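Zoltera Helpdesk
Ticket 163: Heating schedule drops out overnight
Product: Ridberg room thermostat, wireless receiver
Status: Closed
Opened: 24 January 2019

Customer report
The heating comes on at the wrong time or stays off until someone presses the override. The evening setting works. The display shows the right time at night but is slow by morning. New batteries were fitted before the ticket was raised.

First reply
Please check that both batteries are alkaline and not rechargeable. Rechargeable cells run at a lower voltage and the clock can lose time. Take the thermostat off its wall plate, remove the batteries, wait five minutes and put them back. Set the clock again and leave the schedule as it is.
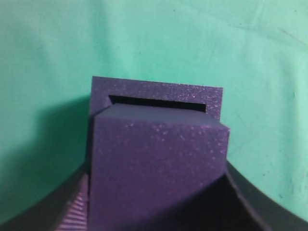

If the clock is still slow the next morning, write down the time on the display and the correct time, and send us both. Please also tell us which lights are showing on the receiver beside the boiler.

Customer update
Batteries are alkaline. Reset done. The clock lost 6 minutes overnight. The receiver has a steady green light and a red one that flashes now and then. The boiler was serviced by Poojary in April and had no faults.

Second reply
A flashing red light means the receiver is missing signals from the thermostat. The thermostat then keeps searching, and on older software this holds up the clock. Move the thermostat at least 3 metres from any router or cordless phone base and pair it again.
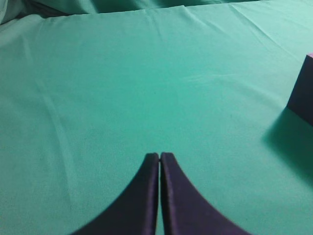
Purple gripper fingers over green cloth.

Customer update
There was a Zesex router on the shelf under the thermostat. Moved it to the hall. Paired again at the second try. Red light has stopped.

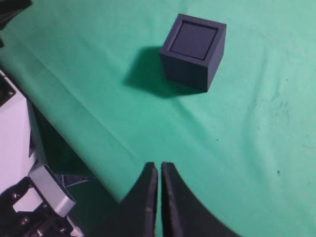
Page 5

Third reply
Thank you. Leave it for a few nights before changing anything else. If the red light returns, reply to this ticket and do not open a new one.

Customer update
Clock is correct and the heating has come on when it should every morning. Happy to close.

Resolution
Interference from router. Moved and paired again. No parts sent.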